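Arm drops spoon after second pick, stops with no fault code
Forum: Home and Service Robots > Faults and Safety
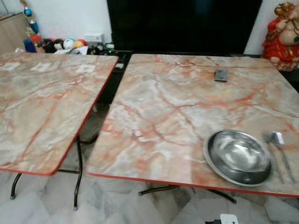
Post 1 – nipon_k
March 12, 2019

Hello all. I am working on a table clearing task with a Mornow arm, the light version, on a mobile base. The job is simple: take the fork, take the spoon, put both in the steel bowl, carry the bowl to the other table. The fork is mostly fine. With the spoon, the gripper closes, lifts it by a few centimeters, then opens in the air and the arm stops. No fault code, no beep, the status light stays green. I have to restart the controller to continue.

I looked in the log and I see only "grip released" and after that nothing. In 113 runs it did this 25 times. Gripper force is at the factory value. Has somebody seen this?

Nipon Kongkaew

Post 2 – dressler_d

Which firmware? And what is the lighting? Your table tops are very shiny and the spoon also. I would guess the depth camera gives a wrong height, the fingers close too high on the handle, and the grip check says there is no object. Then opening is the correct reaction.

Post 3 – nipon_k

Ceiling lights only, bright and even. I thought also about the reflections, but the fingers are at the right height, I measured it. Firmware is the one from April last year.

Post 4 – mercedes.e

Detlef, I don't agree that opening is correct. If the arm loses its grip signal while it is above the table, it should hold its position and report. To open the fingers in the air is the worst choice. Today it is a spoon, next month somebody gives it a kitchen knife.

Nipon, please do not put your hand near the gripper when it is stopped with a green light. In our workshop in Plistcombe we had an older Mornow that looked stopped but the drives were still on. When my colleague moved the bowl, the arm finished its last motion and hit his wrist. He only had a bruise, but still. Press the emergency stop first, then go near.

Post 5 – dressler_d

I said correct for the case that it holds nothing. For a real object you are right, I wrote too fast.
I still want to see the height data.

Post 6 – gbaluyot

Check the gripper cable where it passes the wrist joint. I had the same with a fork. The cable was 10 mm too short after a repair, and in one wrist angle it pulled on the connector. For a moment the gripper had no signal and it went to its default state, open. The controller did not count it as a fault.
To test it, do the same motion with no object and watch if the fingers open.

Post 7 – nipon_k

Thank you Gerardo. I did 300 empty motions over the night. The fingers opened in the air nine times, always near the same wrist angle. So it is not the camera, sorry Detlef. The connector has a small scratch on one side. I ordered a new cable from Ackermann.

Mercedes, I confess I was taking the spoon away by hand every time. I stopped this now.

Post 8 – kettler_zirnemthorpe

A new cable will hide the problem but not solve it. The default state should be changed to "hold" in the gripper settings, second page, near the bottom. I don't understand why it is delivered with "open".

Post 9 – gbaluyot

It is delivered so that a trapped finger comes free when the signal is lost. I would not change it if people work beside the arm.

Post 10 – kettler_zirnemthorpe

With that gripper force you can pull your finger out. A falling object is more probable.

Post 11 – mercedes.e

Depends on the fingers. Ours have metal tips and I would not try it. Nipon, which ones do you have?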